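Notice relative au fonds Farkas

L'Institut Gestow a la charge de porter à la connaissance de ses membres et correspondants la disparition de Jenő Farkas, cinéaste documentaire, survenue à son domicile de Hesell le vendredi 23 décembre. Conformément aux usages de la maison, la rédaction de la présente notice a été confiée au service des dépôts. Le rédacteur avait sollicité d'en être déchargé. La direction n'a pas donné suite.

Jenő Farkas avait réalisé dix films, dont quatre seulement ont connu une exploitation en salle. Le premier, consacré aux passeurs du fleuve, lui valut une réputation de lenteur qu'il ne chercha jamais à corriger. Les suivants furent produits par la société Dellano, dont les bilans, versés au dossier, portent la trace de cette lenteur. On y relève notamment une ligne intitulée « attente du brouillard », reconduite sur deux exercices, et une autre, plus modeste, intitulée « excuses au maire ».

L'essentiel de l'œuvre, de l'avis général, tient dans le film qui n'a pas été achevé. Il devait porter le titre de Mwaipopo, du nom d'un projectionniste ambulant que le cinéaste avait suivi pendant plusieurs années, de village en village, sans jamais le filmer de face. L'intéressé avait posé cette condition à la première rencontre. Il en avait posé une autre, que le contrat mentionne à l'article 4 : le film ne serait projeté qu'une fois monté par une personne n'ayant connu ni l'un ni l'autre.
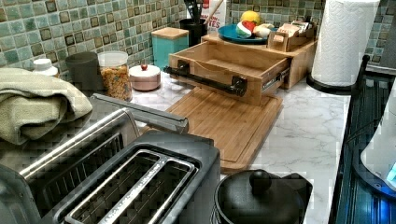

Grille-pain et serviette vert sauge sur le plan de travail.

C'est en application de cet article que Marit Skjelbred, monteuse, fut engagée par Dellano au mois de juin. Elle ne connaissait pas Jenő Farkas. Elle reçut par transporteur 427 boîtes, une copie du contrat et l'interdiction écrite de téléphoner au réalisateur. Elle s'installa dans la salle de montage du deuxième étage, que l'Institut lui avait louée au tarif des chercheurs, et demanda une lampe supplémentaire, qui lui fut accordée.

Les rapports hebdomadaires qu'elle adressa au service sont d'une grande sobriété. Elle y signale l'état des collures, les manques dans la numérotation, la présence de sable dans plusieurs boîtes. À partir de la cinquième semaine, le ton change. Mme Skjelbred indique que le projectionniste, toujours vu de dos, se met à ralentir le pas. Elle note que la caméra ralentit également. Elle demande s'il existe un protocole pour les cas où l'opérateur et la personne filmée s'attendent mutuellement. Le service répondit qu'il n'en existait pas et lui rappela la date de restitution des clefs.

Dans la boîte 212, elle découvrit une bobine de son sans image correspondante. On y entend, pendant près de dix minutes, deux hommes discuter de la manière de recoudre un écran. Le premier soutient qu'il faut passer le fil par-derrière, afin que les spectateurs ne voient pas la reprise. Le second est d'avis que les spectateurs l'ont toujours vue et qu'ils ont toujours eu la courtoisie de regarder à côté. Un chien aboie. L'un des deux hommes rit, et le rapport ne précise pas lequel, la monteuse ayant écrit qu'elle ne souhaitait pas le savoir.
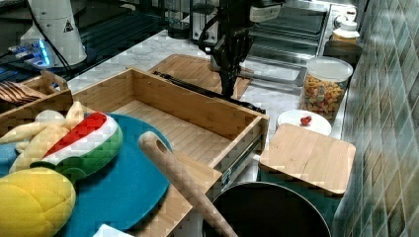 Il convient de mentionner ici un incident sur lequel la direction a demandé des explications. À l'automne, Jenő Farkas se présenta à l'accueil de l'Institut. Il venait, dit-il, rendre un livre. Le livre appartenait à une autre bibliothèque, ce qui lui fut signalé. Il s'assit néanmoins dans le hall et y demeura jusqu'à la fermeture. Mme Skjelbred, en descendant, passa devant lui, le salua comme on salue un inconnu et sortit. Le rédacteur de la présente notice, qui se tenait au comptoir et qui connaissait les deux parties, n'a procédé à aucune présentation. Il estimait alors respecter l'article 4. Il maintient cette appréciation, tout en reconnaissant y avoir souvent repensé.

Le cinéaste revint le lendemain, puis les jours suivants. Il ne posait pas de question sur le film. Il s'enquérait du chauffage, des horaires, de la lumière au deuxième étage, qu'il jugeait insuffisante vue de la rue. Une seconde lampe fut installée. La facture a été imputée au budget général.

Au début de l'hiver, ses visites cessèrent. La monteuse demanda au comptoir ce qu'était devenu le monsieur au livre. Il lui fut répondu que l'Institut ne communiquait pas de renseignements sur ses visiteurs. Cette réponse est conforme au règlement intérieur.

Le montage fut terminé la semaine du décès. Le dernier plan, tel que Mme Skjelbred l'a arrêté, montre le projectionniste de dos, au bord d'une route, son écran roulé sur l'épaule. Il s'immobilise et tourne légèrement la tête. La coupe intervient à cet instant. Les rushes, consultés par le service, établissent que le plan se poursuivait et que l'homme se retournait entièrement vers l'objectif. Cette portion de pellicule a été replacée dans sa boîte, scellée et rendue au fonds sous sa cote d'origine. 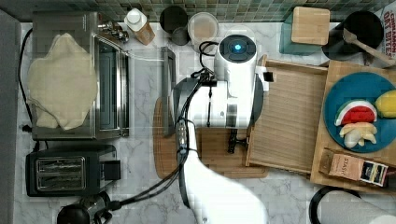
Le film Mwaipopo sera-t-il présenté au public ?

Une projection est prévue dans la grande salle de l'Institut, dès que la société Dellano aura signé l'autorisation.

Les membres désireux d'y assister voudront bien s'inscrire auprès du secrétariat. Deux fauteuils du dernier rang ont été retirés de la location à la demande du service des dépôts. Le premier est réservé à M. Mwaipopo, auquel une invitation a été adressée à la dernière adresse connue. Le second restera libre.

Mme Skjelbred a été informée de l'identité du visiteur de l'automne par un courrier du rédacteur, envoyé à titre personnel et sans en-tête. Elle a répondu par retour. Elle remercie l'Institut de son accueil, restitue les clefs de la salle de montage et signale que l'une des deux lampes est restée allumée. Le rédacteur est monté vérifier. Il ne l'a pas éteinte ce soir-là, et il prie la direction de bien vouloir considérer la présente notice comme sa déclaration à ce sujet.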